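Janvier
Par Hala Haddad

Mostwood-Sanitaires : fiches d'entretien de petites salles d'eau

Version 2

Présentation

Mostwood-Sanitaires rassemble 132 fiches d'entretien rédigées en français et consacrées au nettoyage de petites salles d'eau. Une fiche correspond à un passage dans une pièce. Elle indique ce que la pièce contient, dans quel ordre les gestes ont été faits, avec quels accessoires, et dans quel état les choses ont été laissées.

Le jeu a été préparé par Sawsan Azar et Hala Haddad à partir des cahiers de la résidence Mostwood. La saisie et la relecture ont été faites chez Najjar, l'hébergement du dépôt est assuré par Reltel. Les cahiers papier restent à la résidence et ne sont pas distribués.

On s'en sert surtout pour comparer des ordres de tâches, pour préparer des consignes écrites et pour étudier le vocabulaire de l'entretien courant. La version 1 ne couvrait que le lavabo et le sol. La partie toilettes est nouvelle.

Contenu du dépôt

fiches.csv : une ligne par fiche
gestes.csv : une ligne par geste, reliée à la fiche par le champ id_fiche
lexique.txt : liste des termes retenus, avec les variantes rencontrées dans les cahiers
consignes.txt : texte donné aux personnes qui ont fait la saisie
MODIFICATIONS.txt : changements depuis la version 1

Les fichiers sont en UTF-8, séparateur point-virgule. Les guillemets n'apparaissent que dans le champ remarque.

Champs de fiches.csv

Le fichier compte 14 colonnes.

id_fiche : identifiant, lettre M suivie d'un numéro
piece : code de la pièce
moment : matin, après-midi ou soir
sol : revêtement, tel que noté dans le cahier
aeration : fenêtre, grille, aucune ou inconnu
cuvette : présente ou absente
couvercle_debut : position du couvercle à l'arrivée
couvercle_fin : position du couvercle au départ
brosse : présente dans la pièce, apportée ou absente
corbeille : présente ou absente
corbeille_place : emplacement, texte court
produit : famille de produit, sans nom commercial
ordre : suite des codes de gestes
remarque : texte libre, souvent vide

Le champ corbeille_place mérite un mot. Dans les petites pièces, la corbeille se trouve souvent devant le pied de la cuvette ou contre lui. Elle gêne pour le sol et parfois pour la brosse. Les cahiers notent soit qu'on l'a sortie, soit qu'on a travaillé autour. Les deux cas sont distingués dans gestes.csv par les codes COR_S (sortie) et COR_L (laissée en place). Si le cahier ne dit rien, aucun code n'est mis.

Familles de gestes

Les gestes sont regroupés en huit familles : aération, vidage de la corbeille, lavabo, miroir, cuvette, extérieur des toilettes, sol, remise en ordre.

La famille cuvette est celle qui a demandé le plus de travail. Dans les cahiers, « faire les WC » peut désigner le seul brossage, ou bien tout ce qui va du réservoir jusqu'au sol derrière le pied. Nous avons séparé l'intérieur (couvercle levé, produit, brossage, rinçage) de l'extérieur (réservoir, dessus et dessous du couvercle, lunette, pied). Une fiche dont le cahier porte seulement « WC faits » reçoit le code WC_G, pour général, et n'est pas découpée davantage.

Pour le brossage, l'ordre conseillé dans consignes.txt est le suivant. On relève le couvercle contre le réservoir. On applique le produit sous le rebord et on laisse agir le temps indiqué sur le flacon. On brosse d'abord sous le rebord, puis les parois, puis le fond. On tire la chasse avec la brosse encore dans la cuvette, on l'égoutte au-dessus de l'eau et on la repose dans son support. 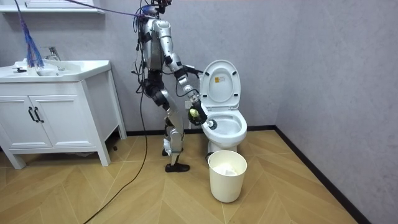
Famille « cuvette » : brossage, couvercle relevé contre le réservoir.

Le code BRO est donné au brossage quel que soit le point de départ. Quand le cahier précise le côté ou la zone, l'information passe en remarque. Elle est trop rare pour justifier une colonne, et Sawsan Azar a préféré ne pas la déduire des autres notes du jour.

L'essuyage du couvercle porte deux codes, COU_D pour le dessus et COU_I pour la face intérieure. Certains couvercles portent une étiquette sur cette face. La consigne est de ne pas frotter dessus et de passer le chiffon autour. Dans les premières semaines, plusieurs personnes ont écrit « couvercle » sans préciser la face. Ces lignes sont codées COU.

Saisie et relecture

Les cahiers ont été recopiés à la main, page par page. L'orthographe a été normalisée dans les champs fermés et laissée telle quelle dans les remarques, abréviations comprises : « bross. », « prod. », « corb. sortie », « rien à signaler sf joint ». Les ratures n'ont pas été reprises, sauf lorsque le mot barré était encore utile pour comprendre l'ordre des gestes.

Chaque fiche a été saisie par une personne et relue par une autre. En cas de désaccord sur un code, on est revenu au cahier. Si la page ne permettait pas de trancher, le code le plus général a été gardé. La relecture des fiches du soir a pris plus de temps que prévu à cause de l'écriture.

Les noms, initiales et signatures ont été retirés. Les codes de pièces ont été tirés au hasard et ne correspondent pas à la numérotation de la résidence. Les noms de produits ont été remplacés par leur famille (détartrant, détergent, désinfectant, savon noir, vinaigre, non précisé).

Exemple de fiche

id_fiche : M047
moment : matin
sol : parquet
aeration : grille
cuvette : présente
couvercle_debut : baissé
couvercle_fin : baissé
brosse : présente
corbeille : présente
corbeille_place : devant le pied
produit : détartrant
ordre : COR_S, LAV, MIR, PRO, BRO, RIN, COU_D, COU_I, PIE, SOL, COR_R
remarque : sol essuyé à la microfibre, pas de seau

Le code COR_R signale la remise en place de la corbeille. La colonne piece a été omise de l'exemple.

Points à connaître avant usage

Les sols en bois sont notés « parquet », « bois » ou « plancher » selon la personne. Nous avons gardé les trois mots dans le champ sol. Le lexique propose un regroupement, à appliquer ou non. Pour ces pièces, les cahiers mentionnent presque toujours un essuyage immédiat après le passage de la serpillière, codé SOL_E.

Les durées ne figurent pas dans le jeu. Les heures de début et de fin étaient notées de façon trop irrégulière, parfois pour tout un étage. Un passage du matin prend à peu près 8 minutes d'après les personnes interrogées, mais ce chiffre ne vient pas des cahiers et ne doit pas être utilisé comme mesure.

L'absence d'un geste dans une fiche ne prouve pas qu'il n'a pas été fait. Le miroir en particulier est souvent oublié à l'écriture. De même, couvercle_fin est vide dans beaucoup de fiches du soir.

Toutes les pièces viennent d'une seule résidence. Elles sont petites, avec une cuvette posée au sol. On n'y trouve ni toilettes suspendues, ni urinoirs, ni cabines collectives. Les résultats obtenus sur ces fiches ne se transposent pas tels quels à des sanitaires publics.

Les consignes reflètent les habitudes de la résidence. Elles ne remplacent pas la notice des produits, et les mélanges entre détartrant et javel restent à proscrire quel que soit l'ordre des gestes.

Changements depuis la version 1

Ajout des familles cuvette et extérieur des toilettes.
Ajout des colonnes couvercle_debut, couvercle_fin et brosse.
Séparation de COR en COR_S, COR_L et COR_R.
Correction des fiches où le lavabo était compté deux fois quand la robinetterie avait sa propre ligne dans le cahier.
Suppression de la colonne etage, qui permettait de retrouver certaines pièces.

Les identifiants de la version 1 sont conservés. Une fiche retirée laisse un trou dans la numérotation.

Lecture des fichiers

Le script lire_fiches.py, repris du projet Ostow, charge les deux tableaux et vérifie que chaque code de la colonne ordre existe dans gestes.csv. Il s'arrête à la première erreur et affiche l'identifiant de la fiche. Sous un tableur, choisir l'import en UTF-8, sinon les accents du champ remarque sont perdus.

Conditions d'utilisation

Usage libre pour l'étude et l'enseignement, avec mention du nom du jeu et de sa version. Pour reproduire les consignes dans un document remis à du personnel d'entretien, demander d'abord l'accord de la résidence Mostwood.

Les erreurs de saisie peuvent être signalées dans le dépôt, en donnant l'identifiant de la fiche et le champ concerné. Les corrections sont relues par Sawsan Azar et intégrées à la version suivante.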